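How Does a Robot Learn to Pick Up a Teapot?

You can pick up a cup without thinking. Your eyes find it, your hand goes to it, your fingers close, and up it comes. But you were not born knowing this. When you were a baby, you dropped your spoon, pushed your bowl off the table and missed your own mouth many times. Each time you learned a little.

Robots can learn from many tries too. In this article we will see how people collect the tries, and what happens with them later.

Two ways to teach a robot

The old way to make a robot move is to write down every step. Go forward this far. Go down this far. Close the fingers. Go up. In a factory this works very well, because the same part is always lying in the same place.

Now think about your kitchen. Is your cup always in the same place? Is the handle always turned the same way? Somebody left it near the sink, somebody else put it behind the bread. If the robot only knows "go forward this far", it will close its fingers on air.

So there is a second way. People show the robot how to do the job, again and again, and each time a little different. A computer program studies all these examples and looks for what they have in common. We call this a learning system, because the rules come out of the examples and no person has to write each one.

What is one example?

At Putis, the workshop where our team does this, one example is called a "take", like in the movies. A take has two parts, and they must stay together.

The first part is what the cameras see. One of the cameras sits on the robot's wrist, so it travels everywhere with the hand. It looks down past the fingers at the thing that the robot wants to hold.

The second part is how the robot moves. Many times in every second, the computer writes down where the arm is and how far the fingers are open.

When you put the two parts side by side, you get something like a comic book. Each little picture has a note beside it: "When I saw this, I moved like that." A learning system needs both. Pictures without notes would be like watching someone play the piano from so far away that you cannot see the keys.

Who moves the robot?

A person does! In the beginning the robot does not know anything about teapots, so it needs a driver. Our driver holds a small controller. If she moves her hand to the left, the robot hand goes left. If she squeezes, the fingers close.

It sounds like a video game, and in the first five minutes it feels like one. After that it becomes real work. The driver cannot feel the thing through the controller. She must look carefully and go slowly when the fingers are close. New drivers practice with sponges and soft toys before they get anything made of glass.

A day with the robot

In the morning we turn on the arm and clean the cameras with a soft cloth. A fingerprint on the camera looks like fog to the robot. Then we choose the job for the day, for example "pick up the pot by its handle".

The driver does one take. Then we change something. We turn the pot so the handle points another way, or we slide it to a different part of the table. We do another take, and change something again. One day in September we made 321 takes before we closed the door, and everybody's arms were tired except the robot's.

Why do we change so much? Imagine that you learned to catch a ball, but your friend always threw it exactly to your right hand. You would be very good at this one throw! The robot has the same problem. If it only sees the pot in the middle of the table, it may think that pots live only in the middle of tables.

Why glass is hard

You know a glass when you see it, even if it is very clean. For a camera this is more difficult. A camera collects light and colors, and glass lets the color of other things come through. It also bends what is behind it and it shines in small white spots. When the hand moves, the spots move also. Where does the glass begin and where does it end? This is why a glass pot is a good teacher, and we collect more takes with it than with anything else.

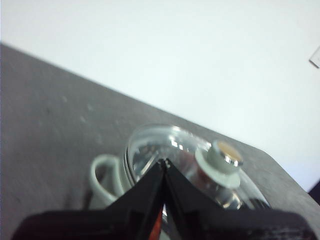

Text: the Drinum children's page team
Role: robot drivers and example checkers at Putis

Look for the parts of the pot that are not clear. There is a white handle on one side and a white knob on the top, with a shiny cap. These parts are easier to find than the glass, and they can help a robot to understand which way the pot is turned. The two black fingers cover the bottom of the pot, so from this camera the robot does not see all of it. That is normal for a camera on the wrist. The closer the hand comes, the more its own fingers are in the way.

Are bad tries thrown away?

Some are. If a camera stopped working, the take goes out. But if the driver missed the handle and then corrected herself, we often keep it. It shows the robot how to fix a mistake, and it will need that.

After the driving comes the checking. A second person watches every take and gives it a short name, such as "lift pot" or "open lid". Our teapot collection has 2,536 takes now, and 366 of them are only about lids. Checking is slow and you need a good chair.

Try it at home

You need a friend, a scarf and a plastic cup. Your friend is the robot and wears the scarf over the eyes. You are the driver, and you may say only these words: left, right, forward, back, up, down, open, close.

Do it 5 times, and put the cup in a new place every time. Write down how many words you needed. Then change roles, and see who needs fewer words on the last try.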